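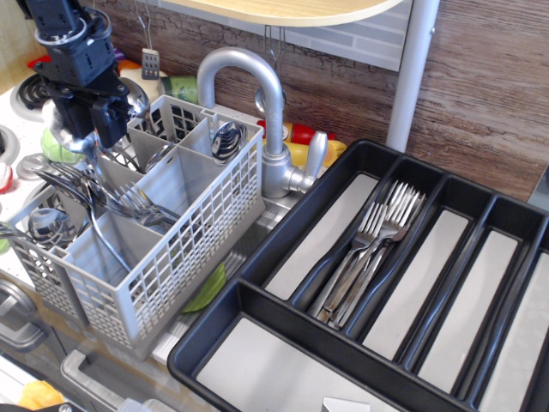
Acta de la reunión técnica de seguimiento del servicio de comedor
Residencia Lilletti. Sala de la planta baja
Mes: agosto
Hora de inicio: 9:30

Asistentes: dirección de la residencia, jefatura de cocina, mantenimiento, prevención de riesgos, representante de residentes y Viktória Borbély, por la asistencia técnica Jakab. Excusa su ausencia el departamento de compras, que remite sus observaciones por escrito.

Orden del día
1. Aprobación del acta anterior
2. Tren de lavado: dureza del agua y temperaturas
3. Clasificación y almacenamiento del menaje
4. Contrato de detergentes y abrillantador
5. Extracción de la campana principal
6. Ruegos y preguntas

1. Aprobación del acta anterior

Se da por leída. Mantenimiento pide rectificar el apartado relativo a la válvula de retorno: donde consta «sustituida» debe constar «reparada con junta nueva». Con esa corrección se aprueba por unanimidad.

2. Tren de lavado: dureza del agua y temperaturas

Viktória Borbély presenta el informe de la visita de revisión. La dureza medida a la entrada del edificio es de 27 grados franceses. A la salida del descalcificador debería situarse muy por debajo, y la lectura tomada en el grifo de muestreo fue de 18. El valor confirma que las resinas no regeneran bien, o que el ciclo de regeneración no llega a completarse.

Mantenimiento informa de que el depósito de sal se rellena según el calendario, pero que el programador volvió a la hora de fábrica tras el corte de suministro de la primavera. Desde entonces la regeneración coincide con el turno de comidas, cuando la máquina está demandando agua. Queda por comprobar si esa es la única causa. Borbély señala que en la placa del cabezal se aprecia además una incrustación antigua, anterior al corte, y propone desmontarlo y limpiarlo antes de plantear un cambio de resinas.

En cuanto a las temperaturas, la sonda de la cuba de lavado da lecturas estables. La del calderín de aclarado oscila durante los ciclos consecutivos y tarda en recuperarse. El informe atribuye la oscilación a la cal depositada sobre la resistencia. Cocina indica que el problema se nota sobre todo en la vajilla de cristal, que sale con velo, y en el acero, que presenta manchas blancas al secar.

Se acuerda:
— Corregir la hora del programador y bloquear el acceso al menú.
— Desmontar y limpiar el cabezal del descalcificador.
— Descalcificar el calderín con la máquina fuera de servicio, en horario de tarde.
— Repetir la medición de dureza una vez terminados los trabajos y anotar el resultado en el libro de la instalación.

3. Clasificación y almacenamiento del menaje

La jefatura de cocina expone las incidencias del trimestre. La principal es el secado insuficiente de la cubertería. Los cestos se cargan en exceso a última hora del turno, las piezas quedan encajadas unas dentro de otras y el agua de aclarado no escurre. Las cucharas son las más afectadas por su forma: cuando dos se superponen, la cara interior apenas recibe agua.

Prevención recuerda que el procedimiento vigente no fija cuántas piezas admite cada compartimento y que tampoco distingue entre tipos. Propone un texto breve, plastificado y colocado a la altura de los ojos junto a la zona de carga. La dirección pide que no pase de una página.

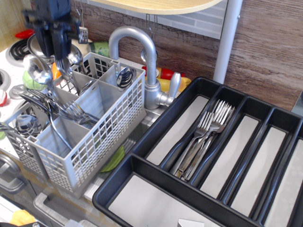
Se debate si conviene mezclar cucharas y tenedores en el mismo compartimento. Cocina lo prefiere mezclado, porque las piezas distintas se apilan menos entre sí; el inconveniente es que después hay que separarlas a mano, y esa tarea recae en la persona que cierra el turno. Compras, en su escrito, defiende la separación previa por motivos de inventario. Tras la discusión se opta por mantener la mezcla durante el lavado y hacer la clasificación al pasar el cubierto a las bandejas.

Sobre el almacenamiento, prevención observa que los cajones del office acumulan humedad en el fondo. Se ensayará durante el próximo trimestre un forro extraíble que pueda lavarse a máquina. El modelo que ofrece Grina es el único con ficha de contacto alimentario entre los recibidos; el precio está pendiente de confirmar. Queda fuera del ensayo el cajón de cuchillos, que tiene soporte propio.

El representante de residentes pregunta por los cubiertos adaptados, de mango grueso, que en varias ocasiones no han llegado a la mesa correspondiente. Cocina explica que se lavan en un cesto aparte y que el retraso se produce en la devolución. Se acuerda asignarles un hueco fijo en el carro de montaje.

4. Contrato de detergentes y abrillantador

El contrato con Trarell vence a final de año. La dirección plantea dos posibilidades: prorrogarlo en las mismas condiciones o pedir nuevas ofertas con el equipo de dosificación incluido. Borbély advierte que los consumos de este año no sirven de referencia. Con el agua a la dureza actual, el dosificador compensa con más producto, y cualquier comparación saldría alterada. Recomienda esperar a disponer de un mes completo de lecturas con el descalcificador en orden.

Compras aporta el cuadro de consumos. En él figura el abrillantador con una desviación del 100 % respecto a lo previsto, cifra que mantenimiento considera dudosa: una parte de las garrafas retiradas del almacén se destinó a la máquina de la cafetería, que no está en el contrato. Se pide a compras que separe ambos puntos de consumo y vuelva a presentar el cuadro.

No se adopta decisión sobre la prórroga. El punto pasa a la próxima reunión.

5. Extracción de la campana principal

Mantenimiento da cuenta de la limpieza de filtros y del conducto horizontal. El tramo vertical no pudo inspeccionarse porque el registro de la cubierta tiene la tapa agarrotada. Se sustituirá la tapa y se programará la inspección con la cocina parada.

El ruido del extractor, objeto de queja en la planta primera, se ha reducido tras el cambio de los soportes elásticos. La dirección solicita una medición en la habitación más próxima — con las ventanas cerradas y el extractor en la velocidad de servicio — para poder contestar por escrito a la familia que presentó la reclamación.

6. Ruegos y preguntas

Prevención solicita que los guantes de la zona de lavado se repongan por tallas; en el almacén solo quedan grandes. Compras deberá incluirlos en el siguiente pedido.

El representante de residentes ruega que el menú se exponga también en el ascensor. Se acepta.

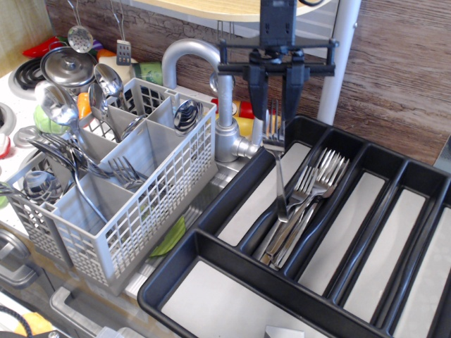 Pregunta de la jefatura de cocina: ¿cómo se va a dar el servicio de comidas mientras la máquina esté parada por la descalcificación del calderín?

Respuesta de mantenimiento: los trabajos empezarán después de recoger la comida, y la cena de ese día se servirá con la vajilla de reserva, que cubre más de 100 servicios. Lo que se ensucie en la cena quedará desbarasado y en remojo hasta la mañana siguiente.

La jefatura de cocina da su conformidad y pide que se le avise con dos días de antelación para revisar la vajilla de reserva. Mantenimiento enviará el aviso por correo, con copia a dirección.

Tareas pendientes
Mantenimiento: programador, cabezal, calderín y tapa del registro.
Jakab: nueva medición de dureza y envío del informe corregido.
Prevención: borrador de las instrucciones de carga de cestos.
Compras: cuadro de consumos separado, precio del forro y pedido de guantes.
Cocina: hueco fijo para los cubiertos adaptados en el carro de montaje.

Sin más asuntos que tratar, se levanta la sesión a las 11:15. La próxima reunión se convocará cuando se disponga de las lecturas de dureza.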